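The Planner That Waits for the Hem

Most of the trouble in cloth handling is settled before the fingers close. A rigid part has a pose, and a pose can be matched against a model. A microfiber cleaning cloth dropped on a table has thousands of possible shapes, most of them never seen before by the software that has to pick it up.

Dimden, a small controls company, has spent the past year on a planner called Peltus that tries to do less. It does not reconstruct the cloth. It looks for a usable stretch of edge, scores it, and sends a grasp to the arm if the score holds for five frames in a row.
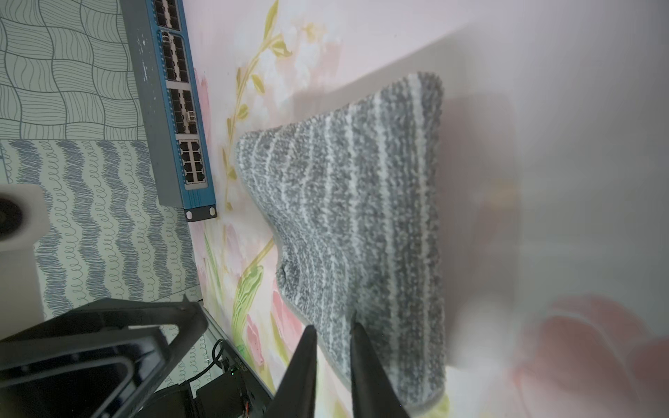
Guangming Lü wrote the edge scorer. The first version used brightness alone and failed on striped fabric, where every stripe looks like a border. The current one compares texture on both sides of a candidate line. Looped pile on one side and smooth binding on the other is strong evidence of a hem. Pile on both sides means a stripe or a fold, and the candidate is dropped.

Printed backgrounds are the harder case. Flower stems and petal outlines produce long, clean curves, and early builds chased them. Lü's fix was a small classifier trained on 494 hand-labeled crops – a modest set, chosen for bad examples more than for variety.

Arm scheduling sits in a separate process. Each arm owns a volume of the workspace, and a lock covers the part they share. Antonina Hutsuliak, who maintains the scheduler, keeps the lock coarse on purpose. Finer locking saved 107 milliseconds per cycle in simulation and made the logs much harder to read.

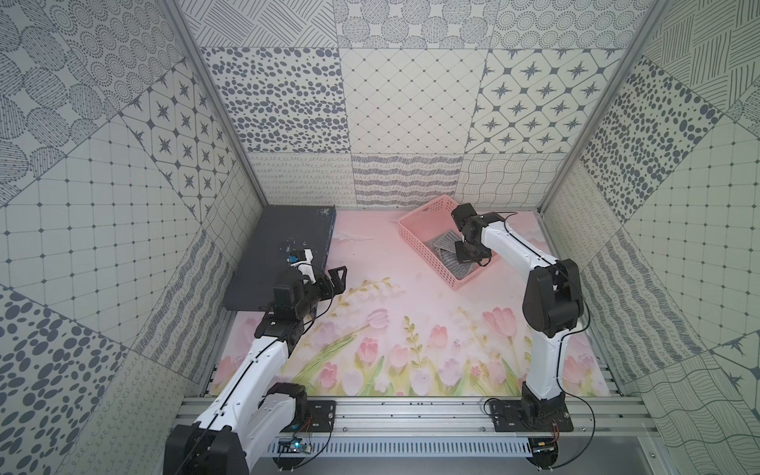

Closing the loop at the wrist

The fixed camera handles target selection. Once a gripper is near the fabric, control passes to the wrist view, where the fingers block part of the cloth and anything beyond it tends to blur. Peltus treats this view as a narrow instrument. It tracks the binding near the fingertips and ignores the rest.

A grasp is checked after closure by moving the wrist a short distance and comparing cloth motion with finger motion. If the two agree, the lift continues. If they drift apart, the gripper opens and the planner asks for a new candidate, up to 3 times.

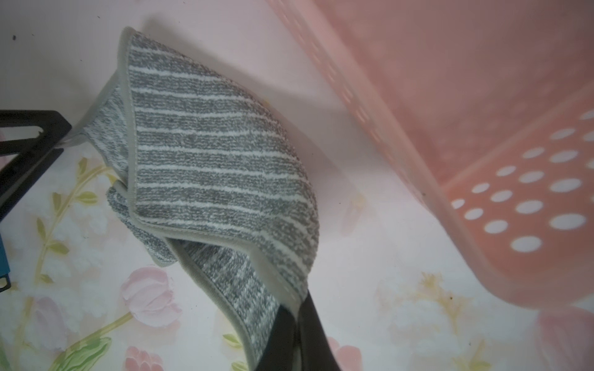

Basket walls add a second problem. Perforated plastic gives the depth estimator rows of false holes, so the wall is now entered as a plain box with a fixed margin. Yuxi Yin, who tests the releases, considers the margin too wide. It rules out cloths lying against the side, and those go back into the queue until something shifts them.

The next release, due in June, replaces the fixed margin with one that depends on approach angle. The retry limit stays where it is.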